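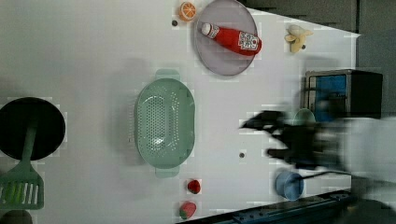 ロボットが止まるより、次に何を頼めばよいか思いつかなくなるほうが疲れる、とStela Moldovanは聞き取りの初回に述べた。手を動かす作業が減ったのだから楽になったはずだという見方には同意しない、とも付け加えている。以下では、この発言を手がかりに、遠隔操作による教示データ収集の職場で自動化の段階的導入が作業者の業務構成をどう変えたかを検討する。

図1 卓上作業の一場面。玩具の台所用品を配置した白色天板とグリッパ。

4.2 作業内容の再配分

調査対象としたKarnau社のMilisdale作業所では、卓上での物体操作を収集単位とし、一単位を「試行」と呼ぶ。導入前の工程では、作業者が物体の配置、指示文の作成、アームの遠隔操作、成否の判定、記録の確認をすべて担当していた。導入後は、学習済み方策がアームを動かし、作業者は配置と指示文の作成、介入、判定を受け持つ。方策の実行管理には社内システムBilinuraが用いられ、介入の要否は作業者の判断に委ねられている。

図1に示すように、卓上には皿、水切り、フライパン、穴あきターナー、レードルなどの調理用具と、バナナ、苺、輪切りのオレンジといった食品の玩具が混在する。電子レンジの玩具のように高さのある物体も置かれる。この種の配置では、対象物の把持に先立って隣接物との干渉を見積もる必要があり、従来は操作者が操作中に暗黙に処理していた。方策による実行へ移行すると、同じ見積もりは配置の時点で言語化しなければならない。たとえば、皿の上に横たわるケチャップの容器を対象とする場合、容器を取り上げるのか、皿ごと移動させるのかを指示文で区別する。聞き取りでは、この区別を書き分ける作業が新たな負担として複数の作業者から挙げられた。

作業者の発話および作業日誌を整理した結果、再配分は次の形をとっていた。第一に、連続的な操作が断続的な監視に置き換わった。遠隔操作の期間には、一試行の開始から終了まで手と視線が卓上に拘束されていたが、導入後は拘束の大半が視線のみとなった。一方で、介入に備えて操作器に手を添えたまま待つ姿勢が生じ、肩と前腕の張りを訴える記述は日誌から消えていない。第二に、配置の設計が独立した業務として現れた。従来は前の試行の終了状態をそのまま次の開始状態に流用することが多かった。導入後は、類似した配置が続くと登録時に差し戻されるため、作業者は意図的に物体を入れ替え、向きを変え、重なりを作る。冒頭に引いた発言はこの業務に関するものである。

第三に、成否の判定が個人の作業から合議の対象へ移った。自分で操作した試行については、操作者自身の意図が判定の基準となっていた。方策が動かした試行には参照すべき意図がなく、指示文の解釈がそのまま基準となる。「水切りの横に置く」という指示に対し、どの程度の距離までを横とみなすかは作業者間で一致しなかった。作業所では5名の班ごとに判定例の一覧を作成し、疑義のある試行を週次の打合せに持ち寄る運用が定着した。この一覧は管理側の指示によらず、Alemayehu班が自班用に作成した書式が他班へ広がったものである。

4.3 介入の時機

介入は二種に大別される。一つは安全上の停止であり、天板や縁への接触が予想される場合に行う。もう一つは、失敗が確実とみられる試行を早期に打ち切る介入である。前者の手順は導入時に文書化されたが、後者の基準は示されなかった。

後者について、熟練者と新任者の差は打切りの早さよりも理由の記述に現れた。熟練者の記録では「指先の進入角が浅い」「対象の手前の物体に先に触れる」のように、動作のどの段階を問題としたかが特定される。新任者の記録では「動きがおかしい」とするものが目立つ。熟練者はいずれも遠隔操作の経験が6か月以上あり、自らの操作経験を参照して方策の動作を読んでいると推定される。Stela Moldovanも、アームが遅れて曲がるときの感覚は手で覚えたものであり、画面だけを見てきた人にどう伝えればよいか分からない、と述べている。

この点は人員配置に直接かかわる。方策の成功率が上がるほど遠隔操作の機会は減り、監視に必要な技能を得る経路が細くなる。作業所では11月から、新任者に一定期間の手動操作を割り当てる措置をとった。収集件数の面では不利となるため、当該期間の試行は班の目標件数から除外されている。

4.4 評価指標との不整合

業務の再配分に対し、評価指標の改定は遅れた。月間の目標は導入前に一班あたり3,000試行であり、導入後は4,000試行に引き上げられた。算定の根拠は一試行あたりの実行時間の短縮であり、配置の設計と判定の協議に要する時間は計上されていない。この二つの業務は、旧工程では操作時間の内側に含まれていたか、または存在しなかったものである。日誌の記載を集計すると、両者を合わせた時間は勤務時間の4割近くに達した。

目標の引上げ後、二つの班で配置の変化を小さくする傾向が認められた。物体の種類を保ったまま位置だけをわずかにずらし、準備時間を縮める方法である。登録時の類似判定は通過するものの、指示文の語彙は狭くなる。作業者はこの傾向を自覚しており、聞き取りでは「数は出るが、机の上が毎日同じに見える」との回答があった。管理側はこの回答を受け、配置の多様性を件数とは別に集計する案を検討したが、調査期間の終了時点で採否は決まっていなかった。

なお、本節の知見は単一の作業所に基づくものであり、遠隔操作の経験をもつ作業者が在籍し続けていたという条件に依存する。当初から監視業務のみで採用された作業者の集団については、別途の調査を要する。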